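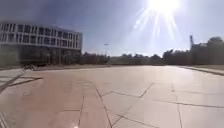 # Grallby Plaza Paving Set

By Nerea Lorente, March
14 comments | 61 shares

Hello, and welcome. This folder holds the Grallby paving set, a collection of 210 pictures of one large public square, put together for anyone who cares about how big open paved places look and how people find their way across them. It began as a small job for Montes, who wanted something to look at while drawing up new seating, and it grew, as these things do, once Nusrat Uddin and I got talking about joints and slabs over rather a lot of tea.

## What the set covers

The ground comes first. The slabs are large, flat and pale, and the thin dark joints between them run off towards the horizon, crossing here and there to make big, uneven four-sided shapes. On the side nearest the long white building with the gridded windows there is a broad reddish-pink band, and we have kept plenty of pictures with that change of colour in them. Nusrat is very fond of it and would have kept more!

After the ground come the edges: the buildings, the trees, the light poles. A square this open is mostly understood by what stands round it, and Lucyna Szulc has written a short note on each edge in the notes folder.

## Folders

- paving: 61 pictures, chiefly joints and changes of colour
- edges: 50 pictures, with buildings and trees along the far side
- sky and sun: 18 pictures, for people studying glare and shade
- mixed: everything else, in no special order

## A word on the light

Please look through the sunny pictures before you settle on any colours. With the sun high and full in view, the paving comes out a plain pale grey, the trees turn into a dark band, and the gap in the treeline straight below the sun washes out almost to nothing. The slender tower over the right-hand trees is still easy to pick out, so Levente Hegyi uses it as his marker when matching one view to another, and I would suggest you do the same.

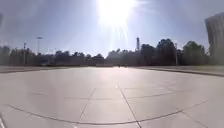 ## Using the set

You are welcome to use the pictures for teaching, drawing or planning work. Kindly credit Feststead, and tell us what you made, as we do love to see it. Corrections to the notes should go to Divina Calimlim, who looks after the master copy and will add your name to the thanks page.

3 people found this page useful | Share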